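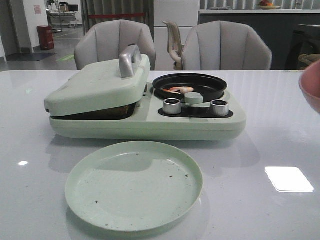
3.2 Workspace and task objects

The Durer arm was assembled in the shared workshop at Cakcombe from a secondhand gearbox set and printed link covers, and it was tuned on household tasks instead of test blocks. Objects were chosen for the contact problems they pose to a low-cost arm with no force sensor at the wrist. The main task object is a mint-green countertop cooker with a hinged lid on one side and a round black pan set into the other (Fig. 3a). The lid handle stands up from the top of the lid and is metal, so a fingertip that closes off center tends to slide along it. The two silver knobs sit just below the front rim of the pan, and an approach from above must clear the rim before the fingers can descend. Small food items in the pan, such as the two pieces in Fig. 3a, are low and curved and offer little side area to the fingers.

Glare was the largest source of error in the early runs. The work surface is glossy and returns bright patches that the plate detector, trained on 2,000 labeled stills, took for rims. We masked saturated pixels before edge extraction and lowered the exposure of both cameras by a fixed step. No change was made to the room lighting.
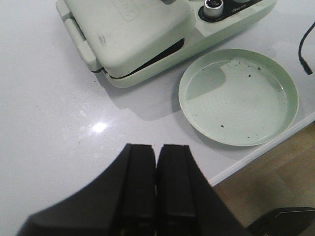 The mask alone did not correct the wrist view, where the fingers take up the lower center of the image and hide the point of contact during the last part of a descent. The Tranus controller therefore stores the last clear estimate of the target at a height of 100 mm and completes the motion without vision, at 75 percent of the normal joint speed. Positions are refreshed only after the arm has retracted.

Calibration between the fixed and wrist cameras follows the Dumitrescu procedure and was repeated after every 5 trials. Drift was largest after the elbow belt was replaced in March.

Fig. 3. (a) Cooker and plate, fixed camera. (b) Gripper over the work surface, wrist camera.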